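### 4.2 Folding on a soft surface

Most published accounts of garment folding assume a table. In the households visited for this study the table was rarely the place where clothes were folded. Of the 20 participants interviewed in the Homthorpe sample, 18 named the bed as the usual surface, and the remaining two used it when the kitchen was occupied. The bed is at a convenient height for a seated person, it is large, and it is normally free in the daytime.

A bed differs from a table in two ways that affect the fold. The cover has creases of its own, which can pass into the lower layer of a garment laid over them. The surface also yields under the hand, so a smoothing stroke that would flatten a shirt on a board pushes the cloth and the cover along together. Participants compensated by lifting and re-laying the garment instead of stroking it flat. Fawzy and Naciri describe the same habit in their Usuga interviews, where it was called "shaking out."

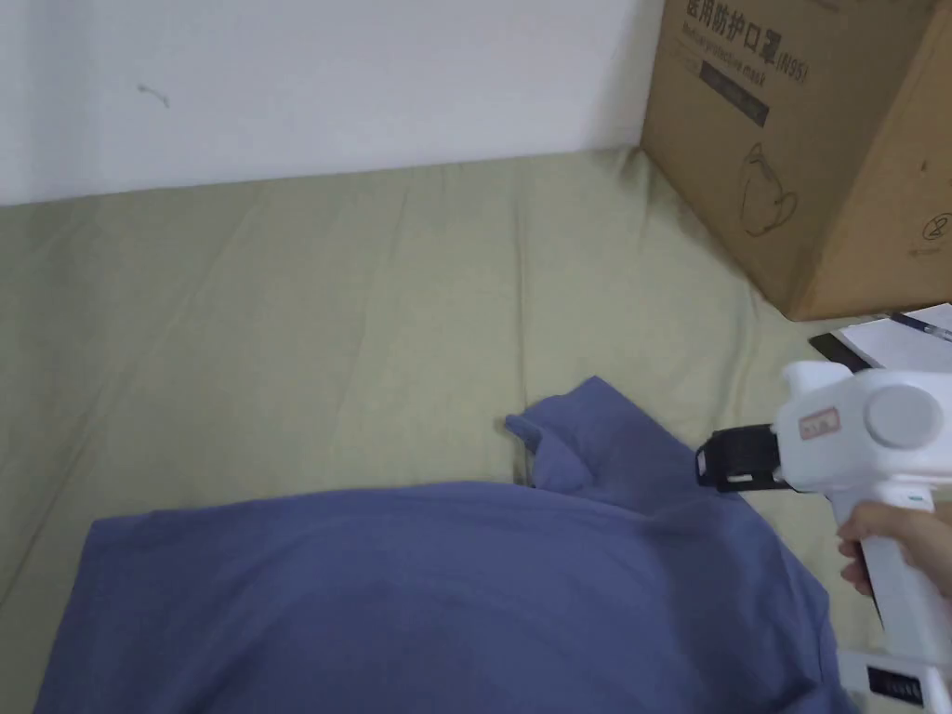

The usable area is smaller than the mattress. Boxes, papers and pens share the bed with the laundry, and people fold in whatever space is left beside them. We recorded the free area before each fold but did not ask participants to clear it, as clearing changed the order in which garments were taken up. Tikkanen reports a similar effect for shelves.

We divide the fold into spreading, corner lift, carry and settling. Spreading ends when the outline of the garment can be read, even if wrinkles remain. The corner lift is the shortest phase and the one with the most variation between garments. A thin knit rises to a point and leaves the layers beneath it in place. A heavier knit tends to bring the second layer with it, and the fold must then be opened and begun again. For this reason lifts were coded by the number of layers raised, with partial lifts of the second layer coded separately. 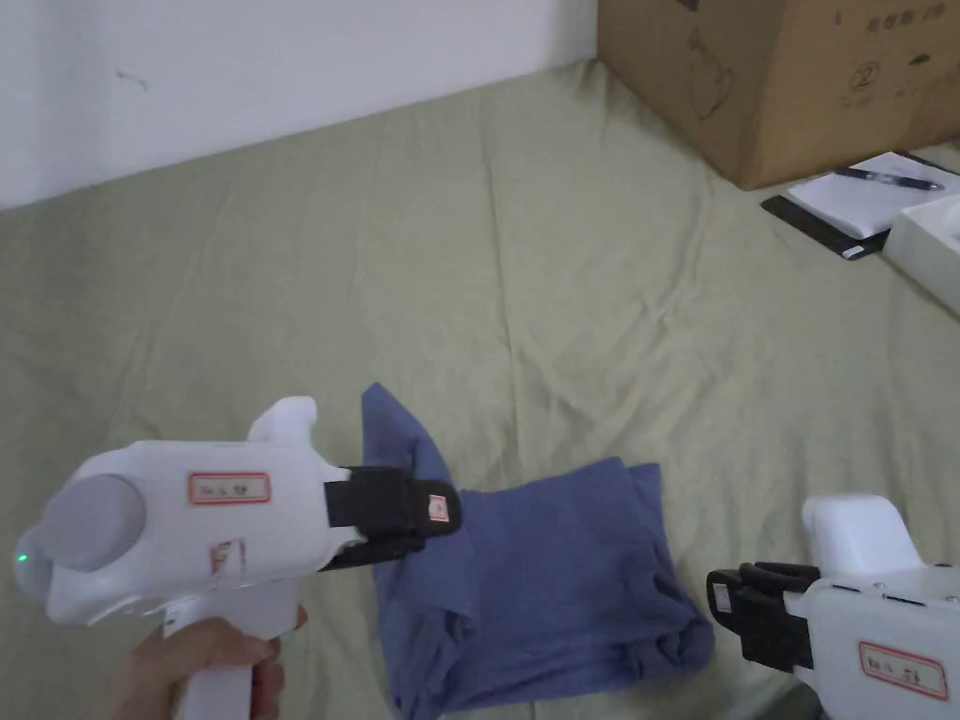 **Figure 9.** Corner lift on a folded blue cloth. The raised corner stands away from the stack as a triangular flap; the lower right portion is bunched.

Bunching on the side opposite the lift was common in the coded material. It was scored only when it persisted after settling, because loose folds formed during the carry often fell out under the weight of the cloth. Where bunching did persist, the edge of the finished stack was uneven, and participants rated the result lower even when the visible upper face was smooth. Two coders, Mahrous and Zerouali, scored all sequences independently and resolved differences by joint review. Most disagreements concerned the boundary between carry and settling, which is treated in Section 4.3.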